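How to Oil a Pine Tabletop

Pine is such a fun wood to finish! One afternoon of work and the grain really wakes up.

Clear the table and vacuum it, then sand lightly with 240 grit, always along the grain. Wipe off the dust with a barely damp cloth and let it dry.

Pour on a little oil (I love Mancombe Clear) and spread it thin with a cotton rag. Go easy around knots - they drink it up unevenly. Wait 30 minutes, then buff off everything that's still sitting on top. Don't skip this or you'll get sticky patches!

Leave it overnight and do a second coat the same way. Lay used rags flat outside to dry, never in a pile, as oily rags can catch fire.

Keep hot mugs off it for 5 days. After that, enjoy your table!

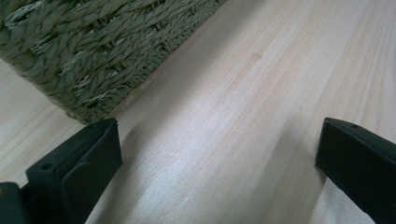
Photo: Clalton Home Workshop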